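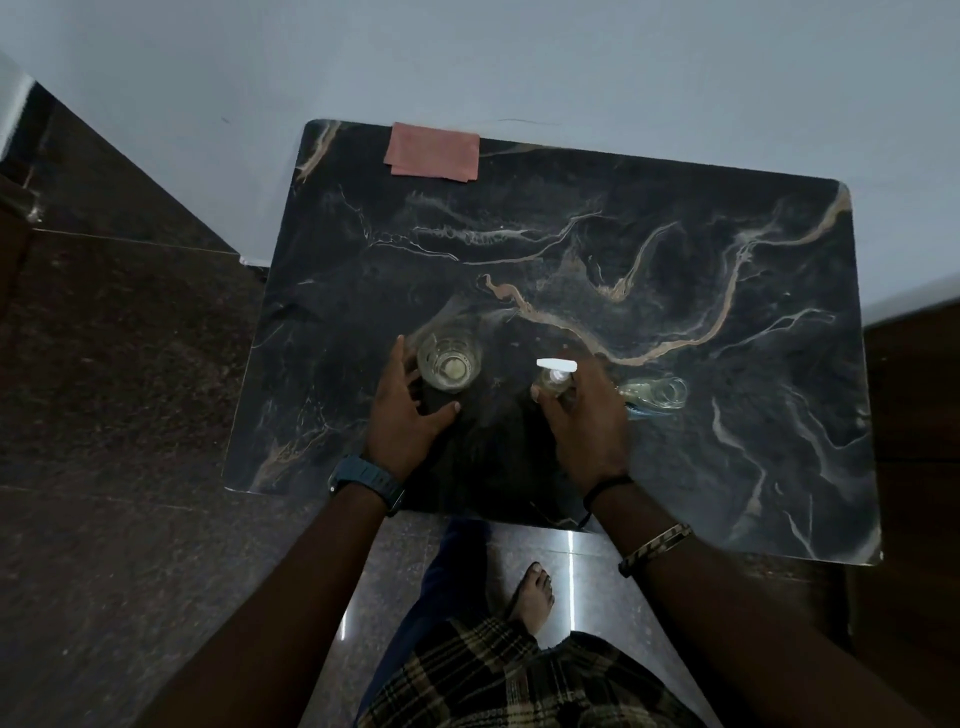

Fig. 7. Folded cloth, spray bottle and glassware on a black marble-effect tabletop.

Section 9: Everyday Care of Your Tirkeck Table

Now that your table is up on its legs and standing level (well done, the leg bolts are the fiddly part!), a few minutes of care now and then will keep the top looking its best for years. Please let the sealant rest overnight before you clean it for the first time.

1. Clear everything off the top, coasters and candlesticks included, and brush away any crumbs with your hand or a dry cloth.

2. Mix one capful of Steltemo cleaner into a quart of lukewarm water. Stronger is no better, and you will only end up chasing streaks.

3. Spray the cloth, never the table, and wipe in long, easy strokes from one end to the other.

4. Go over the top again with a dry cloth, paying a little extra attention to the corners, where drips like to settle.

5. Wait until the surface feels completely dry before you put your things back.

Note: Fine swirl marks on a dark top show most in low evening sun. A second pass with the dry cloth usually takes care of them.

CAUTION: Do not use scouring pads, bleach or vinegar. Do not set hot pans directly on the top.

For scratches deep enough to catch a fingernail, order repair kit 624 and follow the leaflet tucked inside the lid. If you'd like to talk it over first, call the Ravport workshop, extension 2905, and ask for Orsolya Borbély, who is always glad to help.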